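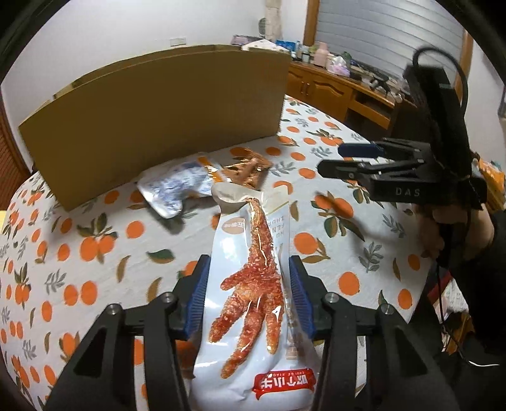 Section 4: Packing task, two hand-held grippers

Read this before your first recording night. The Carkititz club runs the packing task at members' homes, and the old version of this guide promised that a newcomer would have clean data within an hour. Ignore that. Hnat Demchenko needed three evenings, and he wrote the old version.

Setting up

1. Put the cardboard box at the back of the work surface with the flaps up. A table or a bed will do. The Vandel notes claim the surface makes no difference to the trained policy. We have yet to see that tested.

2. Lay the snack packets in front of the box. Shiny wrappers are allowed, highlights and all.

3. Open both grippers fully and check the blue pads. A pad that has twisted on its finger goes back to Soon-im Joo.

4. Route each cable over the top of its gripper and away from the fingers.

CAUTION: Do not squeeze a gripper hard to prove that it closes. Replacement linkages take until December.

Recording

5. Start both grippers, then hold still for 3 seconds. The sync script is supposed to cope without the pause. It does not.

6. Approach a packet from both sides with the fingers open. Close slowly on the edges.

7. Lift, move over the box and release. If a packet slips, keep recording and pick it up again. Rodrigo Echevarría deletes his slips, and his success rate of 95 percent should be read with that in mind.

8. On a soft surface such as a bed, keep the fingertips above the sheet on the approach. Printed sheets are fine.
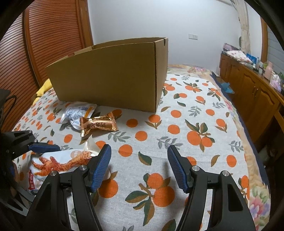

9. Stop both grippers and save the take under your own name.

Note: Takes 705 and up use the new folder layout. Older ones have to be converted by hand, whatever the Shukla importer tells you.

Checking your takes

Watch every take once at normal speed. The automatic checker passes almost anything, including a take Rok Kadrić made of his own ceiling. Send doubtful ones to Kyung-tae Baek with the take number and one line on what went wrong.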